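Hedgehog notes from the Darnumport end

They're awake! I'd nearly given up on our lot this spring, what with the cold nights dragging on so long, and then one evening I went out to bring the washing in and heard that snuffling noise behind the compost bin (if you've had hedgehogs before, you'll know it, like a tiny bad-tempered pig). Out he came, walked straight over my shoe and went off under the gate toward Merrick Lane.

I've had sightings in from all over since then. The allotments by Sendanitz Brook have at least two, one of them very large, and there's a regular at the back of the bowls club who seems to turn up at 9:30 p.m. and clear off before ten. The survey total for last year came to 579 records, up from 384 the year before, so please do keep sending them in, even if it's the same animal every night. Those repeat visits are useful!

A few things to ask of you. Leave a gap under your fence if you can, five inches square is plenty. Check long grass before you get the trimmer out. And put down a shallow dish of water, but no milk please, it upsets their stomachs badly. Plain meaty cat food is fine. Mine won't touch the fish kind, though next door's can't get enough of it, so who knows.

If you find one out in the daytime looking wobbly, pop it in a high-sided box with an old towel and ring the rescue line straight away. Don't wait to see if it perks up.

I'm typing up the paper slips in the evenings, and there are 60 still to go, so bear with me if your street hasn't appeared on the map yet.

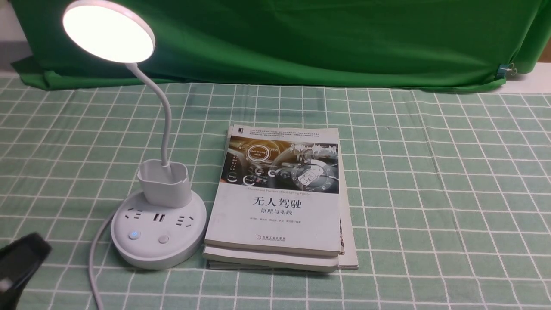
Lamp on, books stacked, checkered cloth on the table.

Slips for June can go in the box at the library or through my door. Please write the time on them as well as the date, and say whether it was alive, as I've had several where I couldn't tell.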